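Evitum Peg and Block Set
Set-Up Guide, Section 4: Placing and Checking the Pieces
Revised June 2020

4.1 Scope

This section covers unpacking the block and cylinder, placing them on the work surface, inserting and removing the cylinder, and returning the pieces to storage. For the Ninard multi-hole board, see Section 6.

4.2 Work surface

The set is used on a flat, level table. A smooth, light-colored top is preferred, as the gray block and the orange cylinder both stand out against it. Do not use a tablecloth, foam pad or cutting mat under the block.

1. Remove loose items from the area to be used. Leave at least 20 cm clear on every side of the block.

2. Wipe the table with a dry cloth. Grit under the block will cause it to rock and will mark the underside.

3. If two tables are pushed together, keep both pieces on the same table. Do not set the block across the seam.

4. Route any cables so that they do not pass under the block.

5. Set the block down with the hole facing up. Press lightly on each top corner in turn. If the block rocks, lift it, wipe the table again and repeat.

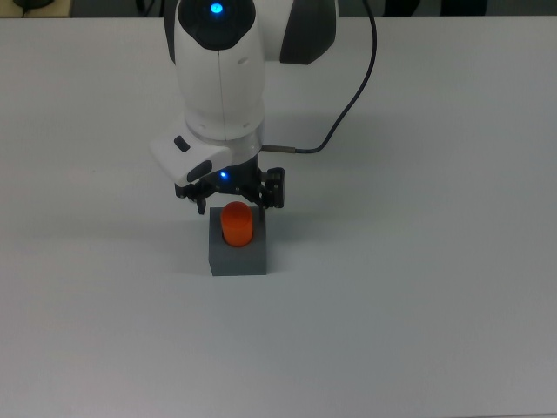 4.3 Placing the cylinder

6. Stand the cylinder upright on the table, beside the block. Either flat end may face up.

7. Leave a gap of 8 cm between cylinder and block. A smaller gap makes it hard to grip the cylinder without pushing the block.

8. Check that the hole is empty. Packing fibers sometimes collect at the bottom. Turn the block over and tap it if necessary.

NOTE: The start position is cylinder out, block to one side, hole up. All exercises in Section 5 assume this position unless the exercise card says otherwise.

4.4 Inserting the cylinder

9. Grip the cylinder on its upper half. The lower half must stay clear so that it can enter the hole.

10. Lift the cylinder straight up until its lower end is above the top face of the block.

11. Move it over the hole and bring it to vertical. Check from the front and from one side. A cylinder that looks centered from one direction may be off in the other.

12. Lower it slowly into the hole. Keep hold of it until it stops moving down. 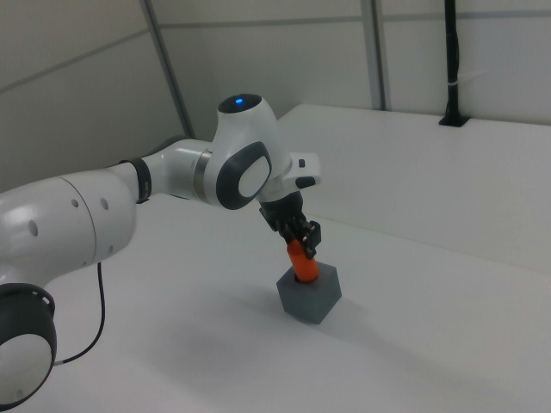 The fit is close, and a tilt of 2 degrees may be enough to stop the cylinder at the rim. If it stops early, raise it clear of the hole, correct the angle and lower it again. A slight turn during lowering is permitted.

CAUTION: Do not strike or force the cylinder. Forcing it damages the edge of the hole, and a damaged edge is not covered by the warranty.

4.5 Removing the cylinder

13. Hold the block against the table.

14. Grip the exposed part of the cylinder and pull straight up. Do not rock it from side to side.

15. Return the cylinder to its place beside the block, as in step 6.
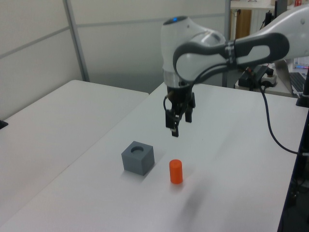 Inspect the rim of the hole and both ends of the cylinder after every 100 insertions. Light rubbing marks are normal and need no action. Replace the pieces if there is a chip or a raised burr, or if the cylinder no longer goes in under light pressure. Block and cylinder are matched at the Tuvville plant and must be replaced as a pair.

4.6 Cleaning and storage

16. Wipe both pieces with a damp cloth and dry them at once. Do not use solvent on the block; it will leave shiny patches on the matte finish.

17. Store the cylinder outside the block, in the separate slot of the Farah tray. Pieces stored assembled may bind.

18. Keep the tray out of direct sunlight. The orange color fades.

Sets shipped before August 2019 have no separate slot. Wrap the cylinder in cloth and lay it next to the block.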